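Clonau, December 2024

FOR IMMEDIATE RELEASE

Prerkuten Legal Aid Asks Court to Explain 724-Day Wait

Prerkuten, the legal aid office serving Clonau and Irnatton counties, today asked the state court of appeals to rule on a bail petition it accepted 724 days ago. The petition asked for a speedy hearing.

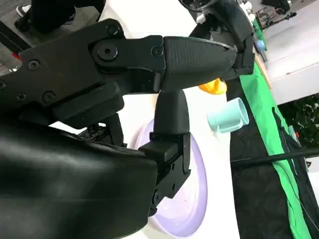 The client was charged with taking property worth $100. The longest sentence available for that offense is 20 days. Bail was set at $2000, and the client, who did not have $100, did not have that either.

In June the court clerk wrote to say the matter was "under active review." Prerkuten has framed the letter. 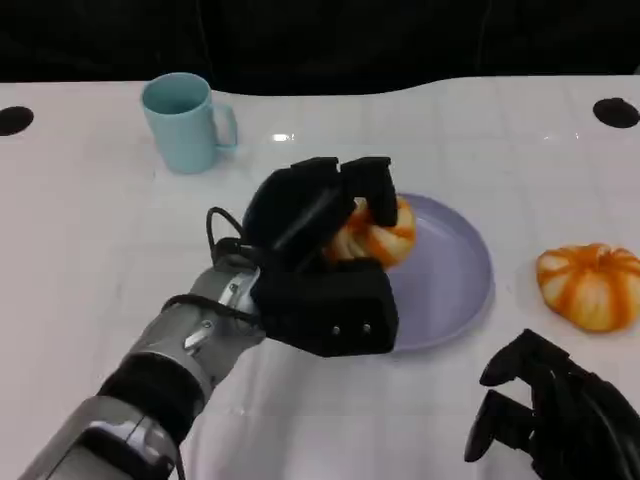
Today's filing relies on Somogyi, in which the same court held that bail may not outlast the punishment. The judges called the point obvious at the time. Prerkuten agrees, and has attached a copy in case theirs has been mislaid.

Copies of the filing are available at the Prerkuten front desk during office hours.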